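**To:** Regional Herbarium and Plant Identification List
**From:** Flora Editorial Office, Gonville Botanic Garden
**Date:** 10/10/2026
**Subject:** Re: Treatment of naturalized passion vines in the revised key

Dear members,

The Editorial Office thanks all those who responded to the circular on the passion vine section of the key. The reply from the Nestley herbarium raised the matters most in need of an answer, and the relevant part is quoted below for members who joined the list after it was sent.

> The draft key separates the two common naturalized species at the first step by the color of the ripe fruit. In our experience this will fail for most users. Of the 123 sheets held at Nestley under the genus, only 18 carry fruit of any kind, and several of those were pressed green. A key that begins with ripe fruit cannot be used on the rest.
>
> We would prefer to begin with the leaf (number of lobes, margin toothed or entire) and the position of the glands on the leaf stalk. These can be seen on nearly every sheet and in the field at any time of year.
>
> We also ask whether garden escapes that have not been shown to set seed should be included at all. The Valderrama plants have been recorded along the same stretch of creek for years, but we know of no seedlings.

The Editorial Office accepts the first point. Fruit color will be moved to the end of the key, where it will serve as a supporting character only. The first step will now read as follows:

1. Leaves with 3 lobes, margins toothed; glands 2, placed near the top of the leaf stalk: go to 2
1. Leaves with 5 or more lobes, or unlobed, margins entire: go to 4

Members are asked to test this wording against their own material before the January meeting. Young plants and the lower leaves of older stems are often unlobed in species that are otherwise clearly three-lobed. A note to this effect will be printed directly under the first step, and users will be advised to examine leaves from the middle part of a flowering stem wherever possible.

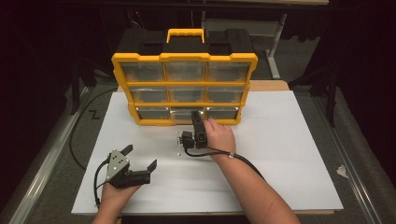 The glands present a separate difficulty. On dried specimens they shrink and darken, and on poorly pressed stalks they may be lost altogether. Collectors should record their number, shape and position on the label while the plant is fresh. The same applies to the color of the filaments in the flower, which fades badly within a few weeks. A label that states only "flowers white and purple" gives the editors little to work with. The banding should be described from the base of the filament to the tip.

Loose fruit and seed should not be placed in the same folder as the pressed sheet. Succulent fruit stains the paper and attracts mold. Seed should be cleaned, dried and sent in a packet bearing the collector's number, and the packet number should be repeated on the sheet. Where fruit is too large to press, a slice through the middle may be dried separately and sent with a note of the original length and width.

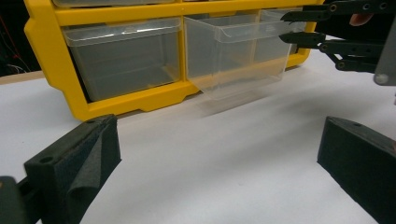

*Yellow organizer with clear drawers, one pulled partly out.*

On the second point, the Editorial Office takes a somewhat different view from that of our colleagues at Nestley. The purpose of the revised key is to allow a user to name any vine found growing outside cultivation in the region. A plant that spreads by root suckers and holds its ground for years will be found by users whether or not it sets seed. The Valderrama plants will therefore be included, with the status given as "persisting, not known to reproduce by seed." The entry will be reviewed if seedlings are reported.

The cultivar grown locally under the name Clidine will not receive its own entry. All material seen so far comes from fences and garden beds. It will be mentioned in the notes following step 4, with a short statement of how it differs from its nearest relative: broader stipules, hairless young stems and a shorter floral tube. 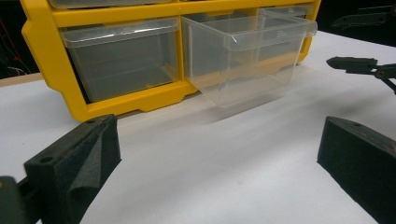

Fresh material is still needed of the following:

- flowering stems from any population with unlobed leaves
- ripe fruit of the creek plants at Valderrama, should any be found
- root suckers with the parent stem attached
- seedlings of any species, with the seed leaves present

Please press at least two sheets from each plant, and keep one in your own collection. Locality details should be sufficient for another person to return to the plant. Material from private land must be accompanied by a statement that the owner's permission was obtained. Parcels should be addressed to the Flora Editorial Office at Gonville and marked "passion vines" on the outside.

Comments on the wording of the key should be sent to this list. Corrections to individual records should be sent to the office directly, with the sheet number given in the subject line.

Flora Editorial Office
Gonville Botanic Garden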